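I came to Plurnlow the way most people seem to, three seasons behind and with a cold. By the second night I was texting my sister in capital letters. It's a reality show about a ferry crew and the families who run the guesthouses at either end of the route, and I will defend it to anyone who calls it trash TV!

What gets me is how much time it gives to people liking each other. Helju Juška and Laimutė Navickas spent most of last Tuesday's episode repainting a guesthouse door and arguing over the color, and I laughed harder than I have at any sitcom this year. They've been friends for 30 years. You can hear it in the way Laimutė says "fine" when she means the opposite.

Compare that with Plarska, which had a bigger cast, nicer houses and a dinner party every week where a glass had to get thrown. I watched all of it (I'm no saint) and I couldn't tell you one thing those people had in common.
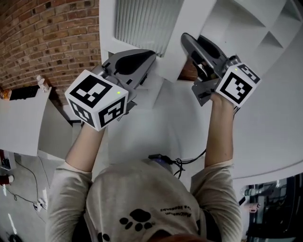 Paw prints on a gray sweatshirt, arms up.

The fans want a villain, I know. Half the message boards have picked Margus Kütt for the job after he skipped the crew dinner in November. I don't buy it. He was tired, he said he was tired, and the next morning he brought Mizanur Weerakoon a bag of warm rolls and sat on the dock with him for what must have been about 3 minutes of screen time with hardly a word. Give me that over a reunion special any day.

My one gripe is the length. An episode runs 42 minutes and I'd happily take 80, especially if it meant more of Kęstutis Siliņa and his terrible karaoke. The man does every song in the same key and bows after each one.

So please, producers, leave it alone. No surprise exes, no luxury trip, no new cast member with a grudge. Let them finish painting the door.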